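Lakeside walk at Amenmont opens again in September

The lakeside walk at Amenmont will open again to visitors in September. The path is 8 kilometres long and joins the village with the old harbour of Clultidstead.

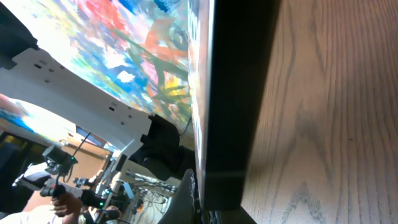
The work on the path took all winter. Walkers can now choose from two starting points, and both have parking and drinking water. 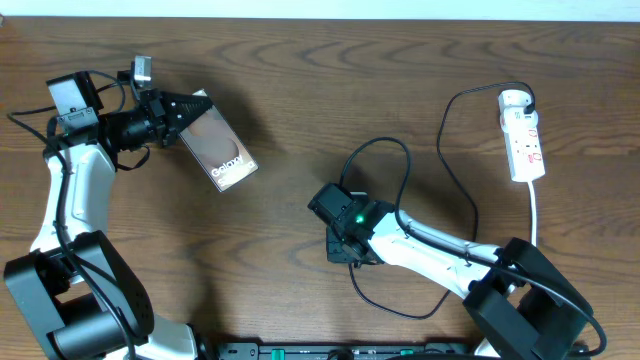 A phone with the word "Galaxy" on its screen, above a wooden table.

The bus from Jiststead stops near the harbour.

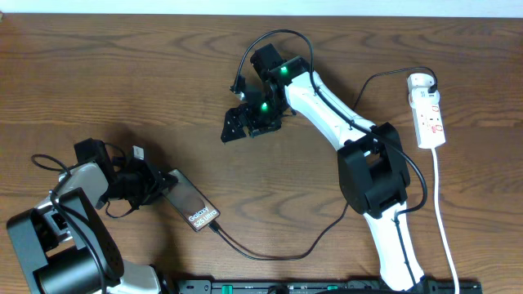
By Ulla Partanen

Maddocks, the guesthouse at the halfway point, offers soup and coffee to walkers until late afternoon. It has a new terrace in grey stone, with a view of the lake. Last season around 3000 guests stopped
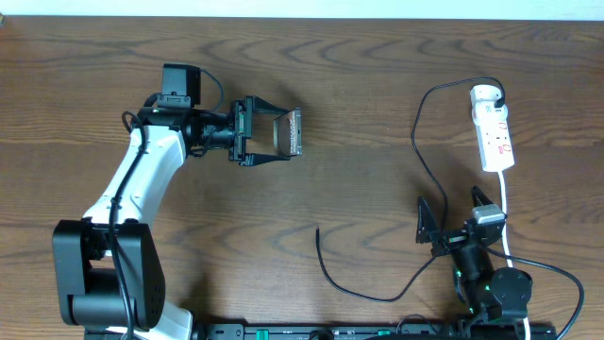

there, and many of them came only for the cake. Dogs are welcome on a leash.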